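Household Chores Programme -- Progress Report to the Bindanari Fund
Prepared by Noreen Shaikh, project lead, Gimville
March 17, 2026

Dear all,

Thank you again for your patience over the winter, and for the kind note that came with the second payment. It was pinned up in the workshop within the hour, and it is still there beside the kettle rota. I said in October that I would try to give you a plainer account this time, with fewer charts, so I shall do my best -- though those of you who know me will not expect it to be short.

You asked us whether a machine can yet be trusted with the small jobs of an ordinary house, the ones people do with a cup of tea in the other hand. We chose 31 such jobs with the help of families in Gimville and Jirnton. They run from putting cutlery away to turning a lever down or back up, and I am glad to say that 20 of them now have a working routine in simulation. The rest are at various stages, and two (folding a fitted sheet and unpicking a knotted bin bag) have beaten us so thoroughly that I would like to set them aside until the summer.

Levers and knobs have taken up far more of the winter than I had planned. A person hardly thinks about a handle, but our software has to settle where to take hold of it, which way it swings and when to stop pushing, and a mistake early on spoils everything after it. We now practise these jobs on the computer before going anywhere near the test kitchen at Swai, and it has saved us a good deal of breakage.
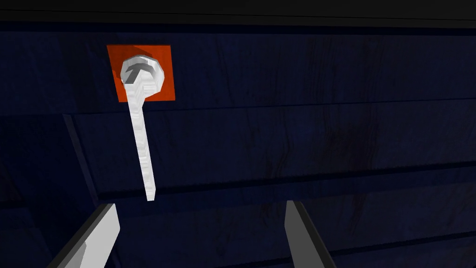 Can a machine run a kitchen by itself yet?

Single jobs are within reach when the room is tidy and the light is good, but stringing several together without a person nearby is still beyond our system, and I would not promise it within this grant.

I know that is a more modest reply than some of the trustees were hoping for. When we took the routines over to Swai, the drawers went well and the taps went badly, mostly on account of the arm approaching from too steep an angle. We have changed the approach and shall go back next month to try again.

On money, we have spent nearly 40 per cent of the equipment budget, a little under what we forecast. I should like your permission to move part of what remains into wages, so that our technician can stay on full time through the second round of kitchen trials. The revised budget sheet is attached.

Do come and see us at Gimville if you are passing. The door sticks, so give it a good shove.

With warm thanks,
Noreen Shaikh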